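4.2 Demonstration at the Vondell Open Day

The tray-handling routine was shown to visitors during the open day held at the Vondell site on March 23, 2021. The purpose was twofold. We wanted to observe the routine outside our own laboratory, with people standing close to the cell and asking for runs at irregular intervals, and we wanted to find out which parts of the behavior visitors found hard to follow. The controller, Plotent, was the version described in Section 3, with no changes to the grasp planner after the February freeze.

The task was to take an empty plastic tray from the work surface, lift it clear, tilt it, and set it down again at a marked position. Trays were chosen over the rigid blocks used in Section 4.1 for two reasons. A thin wall gives the fingers little material to close on, and a long tray held at one end applies a moment at the fingertips that grows as the tray leaves the surface. Both effects are absent from most published block-stacking tests and both are common in the sorting work for which Plotent was written.

Each run was started by an operator at the request of a visitor. Visitors could choose the starting orientation of the tray within the reachable area but did not touch the arm or the controller. A run was counted as complete if the tray was set down within the marked outline without a second grasp. A run in which the fingers released and closed again was logged as a regrasp, even if the tray later reached the outline. Runs stopped by the operator for any reason were logged as aborted and were not repeated. 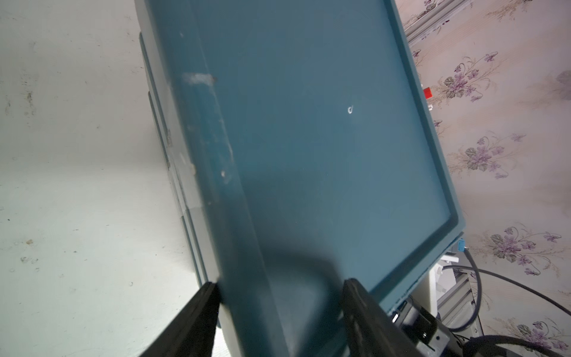 Figure 4. Tray held at its lower edge between the two gripper fingers, seen from the wrist camera.

Over the day 197 runs were started. Of these, 13 were logged as regrasps and 2 were aborted, one after a visitor leaned over the safety line and one after a network fault on the logging machine. The remaining runs were complete by the definition given above. No tray was dropped from above the release height. These figures should not be compared directly with those of Section 4.1, where starting orientations were drawn from a fixed list and the operator had no contact with an audience.

The regrasps were not spread evenly over starting orientations. Most followed a start in which the long side of the tray was nearly parallel to the closing direction of the fingers. In that case the planner selects the short wall, the lever arm is at its longest, and the tray may rotate in the grasp before the tilt begins. The slip detector responded in every such run, but the threshold taken from the Mersha trials was set for heavier parts and triggered late. A lower threshold was tested after the open day and is reported in Section 5.

Wrist camera images were shown live on a monitor beside the cell. During a tilt the hardware casts its shadow onto the tray floor, and this moving dark region affects any method that segments the tray by brightness alone. Plotent uses the rim contour for this step and takes no measurement from the interior. Marks and scuffs on the plastic were left as they were, and trays were not cleaned between runs.

A short questionnaire was returned by 70 visitors. The most frequent comment concerned the pause between closing the fingers and lifting, which many respondents read as a fault. The pause is the settling interval of the force estimate. A status line naming the current phase has been added to the display for the next demonstration, planned at the Domar facility with the same task and the revised threshold.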